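Barkavine Shelf-Pick Policy
Research release, product page
Updated 2026-10-06

Barkavine is a trained policy for two-armed robots that fetch things off shelves and put them in a basket. One arm does the reaching. The other does the holding, a job most published methods give to a table. We make the Naklow training kit it was built with, so this page is partly a result and partly an attempt to sell you something. The prices are on another page.
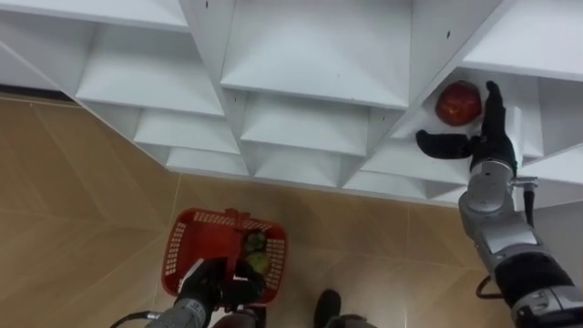
4 min read

The task is easy to say. An item sits in a cubby, the basket hangs from the left gripper, and the item should end up in the basket with the other shopping. Red fruit in a white compartment is kind to the cameras. The partition next to it is less kind to the fingers, which need to get one digit alongside the fruit and another underneath without pushing it into the wall.

Our first attempt trained the two arms separately. The picking arm became quite good. The basket arm also became quite good, at a job that took no notice of the picking arm, and the two met in mid-air often enough that we stopped bringing visitors in.

What changed in the current version

Barkavine uses a single policy for both arms, with the basket treated as part of the robot's body once the handle is gripped. The method, which we call Vimora after the meeting room where it was argued over, has one main idea: every few moments the policy predicts where the basket opening will be when the fruit arrives, and the picking arm plans towards that prediction. If the prediction drifts, the basket arm slows down. It is a form of good manners and took us most of July.

Training data came from 500 teleoperated demonstrations, recorded by people wearing the Egilsson sleeve controllers. We threw out the ones where the operator had clearly lost interest. The remainder includes plenty of untidy grasps and second tries, which we kept on purpose. An earlier model trained only on elegant demonstrations had no idea what to do after a miss and would stand there looking expensive.

Results

We ran 105 test picks with the released weights. Of these, 7 ended with the item on the floor and 4 with the arm stopped by its own force limit against a partition. The rest reached the basket. We count a pick as a success if the item is in the basket when the arm returns to rest, however it got in there. Some entries were more dignified than others.

Most of the drops happened during the carry, when the wrist turned while the item was held by its lower half. The force stops were all in corner placements. We have not tested soft fruit and would ask you to do it in your own building.

Walking between shelves is handled by the robot's own locomotion controller. Barkavine takes over when the robot is standing in front of the unit and hands back when the arms are at rest. It has no opinion on legs.
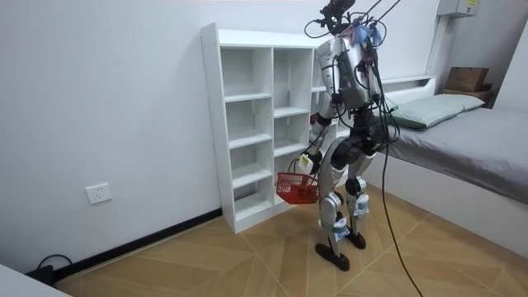
What you need to run it

A humanoid or two-armed mobile base with a gripper on each side, a head camera with a clear view of both hands, and a basket with a handle the left gripper can close on. The policy expects the basket on the left. Mirroring is supported in the settings file and works less well, for reasons we are still looking into.

Open shelving with square compartments is what it knows. Doors, drawers and curtains are outside the release.

What comes in the kit

Trained weights, the Vimora training code, the cleaned demonstrations and one pair of Egilsson sleeves in the size you order. Please measure your arm first. The returns form has a box for "I guessed" and it is ticked more than any other.

Licence

Free for teaching and non-commercial research. Commercial users should write to the Naklow desk through the contact form and say which robot they have, which gripper is fitted and how deep the shelves are.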